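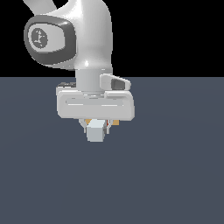 Section 5. Setting the background and display colors

Bramwell stores background settings separately from your drawings. A change made here applies to every drawing opened on the same computer until you change it again. The factory setting, named Standard, is a white page with a thin gray border, and it suits most printed plans. For work viewed only on a screen, a dark background is easier on the eyes, and white parts show up clearly against black and slate gray. Pale yellow and light blue also read well. Avoid dark green and brown.

To change the background:

1. Save any open drawing.
2. Open the Setup menu and choose Display.
3. Select Background, then pick Standard, Dark or Custom.
4. If you picked Custom, enter a name of up to 30 characters. The name cannot be changed later.
5. Press Apply, then close the Display window.

Note: The Dark setting does not affect printing. Drawings are sent to the printer on a white page unless Print Background is checked.

Caution: Do not close Bramwell while the message "Writing display file" is showing. The display file may be damaged and all custom settings lost. If this happens, message 1133 appears at the next start. Press Reset to go back to Standard.

Assigning colors to layers
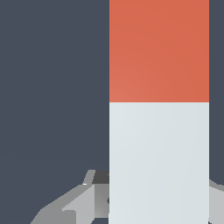 Each layer in a drawing can carry its own color. New layers are black on Standard and white on Dark, and they stay that way until you assign something else. Choose colors that differ in hue, so that a viewer can find the edge between two layers without zooming in. Orange-red keeps a crisp edge on slate gray even with soft shading turned on. Two grays side by side often do not.

1. Open the Layers list and click the layer name once.
2. Click the color box to the right of the name.
3. Choose a color from the chart or type its number.
4. Press Enter. The drawing is redrawn at once.
5. Repeat for the other layers.

Note: Locked layers show a padlock and cannot be recolored. Unlock the layer first.

Note: Files made with Kitus keep their own color chart. When you open one, Bramwell asks whether to keep the Kitus chart or replace it. Replacing the chart cannot be undone after the file is saved.

If colors look wrong on a Brudero 2232 monitor, turn off the monitor's own contrast control and repeat step 3. Printer colors are set separately. See Section 6.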